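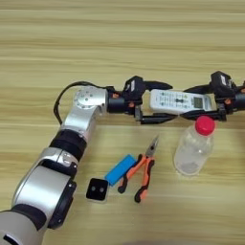
A remote held between the two grippers at Kirkon, with the bottle and pliers waiting on the table.

The invitation said "see the robots learn," and I nearly didn't go. I have been to enough of these afternoons to know that the robots have usually done their learning before the visitors get there, and that what you see is a polished routine followed by a sandwich. Kirkon at least let us in while people were working. It was September, the building was far too warm, and there was no sandwich.

Kirkon has the upper floor of the old Punberg works, up a staircase that smells of floor polish. Fourteen of us had signed up and we were split into two groups. Mine was led by Effie Galbraith, who runs what the company calls collection. She was patient with us and quick on her feet, and she did not pretend the room was more exciting than it is. It is a row of tables with arms bolted to them, and people sitting or standing nearby moving those arms about by hand controls. Every attempt is recorded. When there are enough recordings they go to a model, which is supposed to pick up the skill from them.

How many is enough? I asked this early and got a different answer from each person I put it to. Galbraith said 200 good examples of one task was where they usually stopped to train and have a look. Satish Bajpai, who does the training, said he would take 300 if anyone offered. Finlay Carnegie, who was on the controls, said it depended how fussy Satish was feeling.

We stood longest at Carnegie's table. The job was handling a remote control with both arms at once, one at each end, keeping it clear of the wood. It doesn't sound like much. I have picked up a remote while asleep. But the fingers on these grippers are long and narrow, and they have to close on something flat without tipping it, and each arm has to put up with whatever the other one is doing. Carnegie went slowly. His own shoulders moved with the arms, which I don't think he knew.

The other things on the table stay there during the recording. There was a blue block, a pair of needle-nose pliers, a small black piece with two holes in it and a clear plastic bottle with a red cap and a bit of liquid left in the bottom. Bajpai wants clutter in the recordings so the model doesn't come to rely on a bare table. Fair enough. But it was tidy clutter, with plenty of wood showing at the far side, and I told him my kitchen table has never looked like that. He said they shuffle the objects between attempts. I asked who decides where they go. Carnegie does, mostly, by whatever comes to hand. So the variety in the data is the variety one man comes up with on a warm afternoon, and I would like somebody to look harder at that.

The day's tally for the task was on a whiteboard by the door: 186 kept. There was no figure for the ones thrown out. I asked, and Galbraith said they do log them but don't put them on the board. Her rule is that an attempt goes if the object is dropped or if the operator stops for too long partway. I can see why you wouldn't want to teach a machine to drop things. I can also see that a machine which has only watched tidy successes may have no idea what to do when its grip starts to go. Bajpai agreed with this more readily than I expected. They have begun a second set, he said, where the operator starts from a bad grip and recovers. It has 30 examples in it so far.

Then the demonstration. A different table, an arm running on its own, and a trained model the team calls Pustano. It tried a simpler job with a block and a tray. It got there on the first go and people clapped. On the second it hovered beside the block for what felt like a full minute and Kenna Kerr, who was minding it, pressed stop. The third was fine. Kerr didn't make excuses, and I thought better of the place for that. Two out of three in front of visitors is still two out of three, though, and the handout in our folders used the word "reliable" on the front page.

I put that to Leidy Benavides, who handles the customer side. She said the handout was written for the Gillies trial, where the parts are all alike and arrive in the same spot. Then why teach it to handle a remote? Because customers ask about two-handed work, she said, and they want to see that somebody is gathering for it. I wrote that down word for word. It was the most useful thing I heard all afternoon, and it makes me wonder how much of that room is there for the model and how much for people like me.

Would I go again? Yes, if they'd let us see the rejected recordings. I asked Galbraith and she said she'd think about it.

Practical notes for anyone booking: the tour takes two hours and most of it is standing. There is a lift, but you have to ask for it at the desk. Wear something light. Parking behind the works fills up before two o'clock, and the signs for the overflow lot point the wrong way.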